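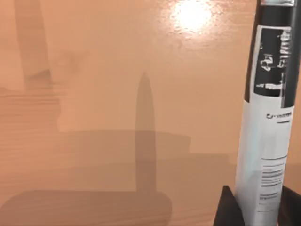
Haugen Table Oil is a hardening oil for indoor wooden furniture. Most of the questions we get are about tabletops, so that is what this page covers. How shiny the wood ends up depends on how many coats you put on and how well you buff between them. A glossy top will throw back an overhead light as a bright white spot, as the orange-tan one at the head of this page does, and some people don't want that over a dinner table. If you are one of them, stop at two coats and use the Haugen Matte instead.

How much oil do I need?

One can covers 73 square feet with a single coat on sanded hardwood. Softwood and old, dry boards drink more, so buy a second can for those. Unopened cans can be returned.

Do I have to sand first?

Yes. Go over bare wood with 120 grit and then 180. Don't go finer than 220 or the oil will sit on the surface and stay sticky. Vacuum the dust, then wipe with a barely damp cloth and let the wood dry overnight.

Can I put it over varnish?

No. The varnish has to come off completely. If you aren't sure what is on your table, put a drop of water on a worn spot. If it darkens the wood within a few minutes, there is probably little finish left there. Check a less worn spot too.

How long between coats?

Leave 27 hours at normal room temperature. In a cold room it can take twice that. The surface should feel dry and not drag under a fingertip.

When can I use the table?

Light use after two days. Wait 5 days before you put a tablecloth, a plant pot or anything with rubber feet on it - trapped oil needs air to harden.

Will it change the color?

It warms most woods. Oak and pine go a bit yellow, walnut goes darker. Test the underside first.

How do I get rid of white rings?

Rub along the grain with a little oil on a soft cloth, wait ten minutes and wipe dry. Rings that don't move need a light sanding and a fresh coat.

What do I do with the rags?

Lay them flat outdoors to dry or soak them in water and close them in a metal can. Oily rags left in a heap can catch fire on their own.

Is Trokine the same product?

Trokine is our outdoor oil. It has a mildew blocker in it and should not be used on tables where you eat.

Page last updated 29/12/2022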